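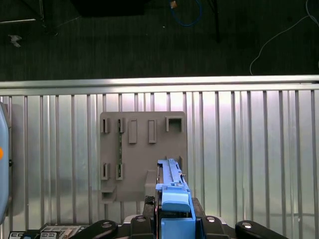

Slide 4: A place for each tool

Say where this comes from. We did it at the Planarthorpe workshop first, then at Gristomport. Wim De Haan drew up the layout and I only argued with him about it.

The panel is grey plastic, fixed upright to corrugated metal. The holders are raised and they are different shapes on purpose — narrow slots for thin things, taller ones for anything with a body, one wide square opening in the top right corner. Point out the small tray at the bottom left. People ask about it every time. We use ours for caps and loose screws.

The long light-blue one has a wide body and a slim top half. Tools of that shape are the awkward ones. They fall over in a drawer and they roll on a bench. Hang them upright, slim end up.

Pause here for questions on fixing. Short answer: screw through the high points of the metal, never the dips. Annelies Aerts has the drawing.

Slide 5: What it cost us

Both sites together came to 3,380, fitting included. Trenow quoted more. Roughly 700 of that was wasted on holders in the wrong size, so measure the tools before you order. Say this twice.

Fitting took 15 days at Planarthorpe and 9 at Gristomport. Cosmin Grecu ran the second one and changed the order of work — panels up first, labels last.

Next slide is the label sheet. Hand round the paper copies before starting it.

Contact: Hortensia Correa, De Bruijn | Back to top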